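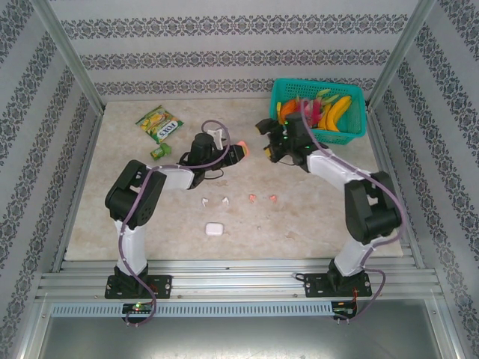

*Reading time: 5 minutes*

# Uneven tone on a marble-look top: stain, moisture, or the way it was made?

Asked by Regula Gruber, 2022-07-26 · Viewed 3,244 times · Tags: stone care, surfaces, stain removal, sealers

I took over a ground-floor unit in Tanthorpe in March. It came with several tops with a marble look, in more than one shade, and no paperwork. The previous tenant left a half-used bottle of Dultent stone cleaner under the sink and a note that says "seal yearly," with no indication of which top it refers to or whether it was ever done.

Before I buy sealer I want to know what I'm looking at. The landlord's inventory says "marble finish," and I can read that as real stone, as cultured marble (resin and stone dust), or as a printed pattern under a clear coat.

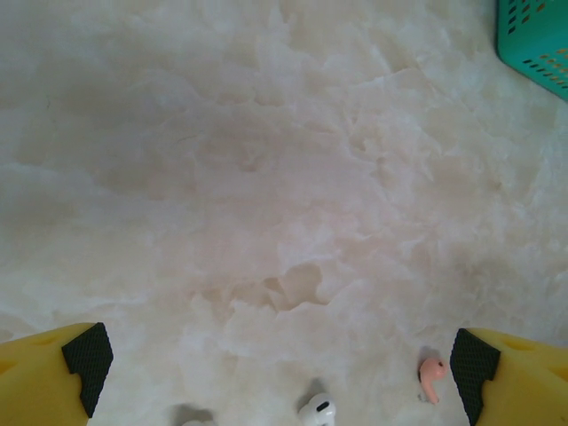 Sealer and poultice instructions both assume you can tell a stain from natural color. I can't. The lighter top has beige and grayish-pink mottling that I have no quarrel with, and the veining toward the lower middle looks crisp. What bothers me is the broad patch across the upper left and center, where the tone goes slightly darker, tan-gray, with no edge I could trace with a pencil. The shine looks the same inside and outside it.

What I have done so far:

- Wiped with warm water and one drop of dish soap, dried with a microfiber cloth. No change.
- Wiped with distilled water only, next day. No change.
- Checked the hygrometer. The room reads 69% relative humidity in the morning and drops by noon.
- Left the Dultent bottle closed. The ingredient list has rubbed off.

Questions:

1. Is there a test that separates stone, cultured marble, and a printed surface without leaving a mark?
2. If it is stone, can moisture in the slab account for a patch with a soft edge?
3. Is there any harm in sealing first and asking later?

---

## Answer 1 (accepted, 58 votes)

**Reto Danzer**

Take question 3 first. Yes, there is harm. A penetrating sealer over a damp or oily area slows down whatever is trying to leave. A penetrating sealer on resin or a coated print has nowhere to go and dries as a haze that you then have to strip. Don't seal until you know the material.

**Identifying the material**

Do these in order and stop when you have an answer.

1. *Look at an edge or cutout.* Sink cutouts, cable holes, and the underside of an overhang are usually unfinished. Stone shows crystals and color all the way through. Cultured marble shows a thin clear gel coat over a duller body. A printed surface shows a core that has nothing to do with the pattern.
2. *Look for repeats.* Veining in stone does not repeat within a slab. A print does, sooner or later. Pick one distinctive vein and look for its twin along the length of the top.
3. *Feel the temperature.* Stone and quartz composite both pull heat from your palm and keep doing it. Resin warms under the hand fairly soon. This is a weak test in a cool room.
4. *Water drop.* Put a teaspoon of distilled water on a spot near the back, cover it with a glass, and wait 15 minutes. Wipe and look from a low angle. Unsealed marble usually darkens where the water sat and recovers as it dries. Sealed marble, resin and prints show nothing, so a negative result proves little.
5. *Acid.* One drop of white vinegar on a hidden spot, wiped after a minute. Calcite-based stone etches to a dull dot. It does leave a mark, which rules it out under the terms of your question 1. I list it for completeness. Cultured marble contains stone dust but the gel coat protects it, so it will not react unless the coat is worn through.

**Soft-edged patches**

Moisture can do it. So can oil, old sealer applied unevenly, adhesive bleeding through from below, and plain geology. Rough guide:

| Cause | Edge | Changes over days? | Gloss |
|---|---|---|---|
| Water in the slab | soft | yes, lightens with drying | unchanged |
| Oil | soft, sometimes ringed | slowly, or no | unchanged |
| Sealer residue | streaky | no | often duller |
| Etching | sharp to moderate | no | duller |
| Natural color | any | no | unchanged |

Equal shine inside and outside makes etching unlikely. It leaves water, oil and natural color on the list.

Tape a square of clear plastic film over half of the patch, all four sides sealed, and leave it for 48 hours. If the covered half is darker than the uncovered half when you lift the film, moisture is coming up from below. If both halves match, put a fan on the area for five days and compare again. Still no difference means oil or natural color, and a small baking soda poultice at the margin will tell you which. Test the poultice on a hidden area first.

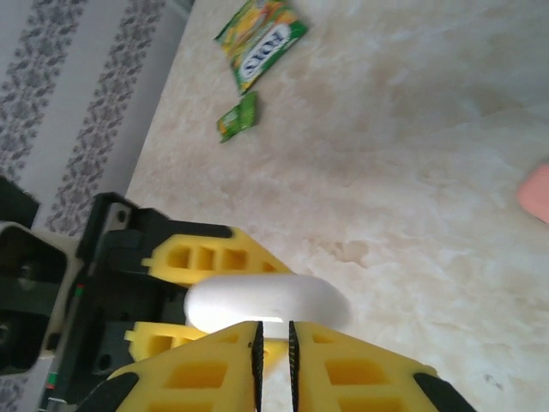 Comparison over several days only works if the photographs can be compared. Fix the white balance and the exposure by hand, use the same lamp at the same height, and close the blinds. Put something white and matte in every shot so that you can check one against another. A plain white piece such as the oblong one with the rounded ends would do for this, but in that shot it comes up almost glowing, and a reference that bright may already be clipped in the file. Drop the exposure until the white object shows some shading across its surface. Otherwise you can match the whites perfectly and still have a different tone in the stone. Keep strongly colored items well away from the patch too, as a glossy top picks up a tint from them.

Write the date and the humidity on a slip of paper next to the patch. With a morning reading like yours, take all the shots at the same hour.

**Cleaner**

Discard the unlabeled bottle. Stone cleaners range from neutral soap to mild alkaline degreasers, and some sold under the same name have changed over the years.

> **Comment, Regula Gruber:** Underside checked with a flashlight and a mirror. The overhang is painted on the bottom, so no core visible. There is a cable hole with a plastic grommet that I haven't been able to lift. Film is on.

> **Comment, Reto Danzer:** Warm the grommet with a hair dryer on low and turn it. Don't lever it against the rim.

---

## Answer 2 (5 votes)

**calloway_stone_returns**

I worked the yard at Calloway for a while and we had slabs come back with this complaint. Customer sees a darker cloud, says stain, we put it on the rack in the dry shed and look again in two weeks. Most of them were just the slab. Pale marble has clouds in it. People look at it for a year under a ceiling light, move a lamp, and find one.

The temperature test is better than Answer 1 gives it credit for if you put your wrist down instead of your palm. Also tap it with a knuckle. Thick stone on a solid base gives a dead sound and a sheet over particle board gives a hollow one. Doesn't work if the stone is thin and on ply.

As for sealing, a dense polished marble takes in very little. If the water drop does nothing and you find out it is stone, you can skip this year.

> **Comment, Reto Danzer:** Agree on the last point. Knuckle test is unreliable over cabinets, where the hollow sound comes from the box underneath.

---

## Answer 3 (0 votes)

**m_tolliver_4**

Use Clonberg sealer, two coats. We did ours and the spots went away. Bleach first.

> **Comment, Reto Danzer:** Please don't use bleach before a sealer on an unidentified surface. If the spots went away they may have been evened out by the wet look of the coating. Does the can say penetrating or topical?

> **Comment, m_tolliver_4:** it says enhancer

> **Comment, Reto Danzer:** An enhancer darkens the whole surface. The contrast drops and the stain is still there.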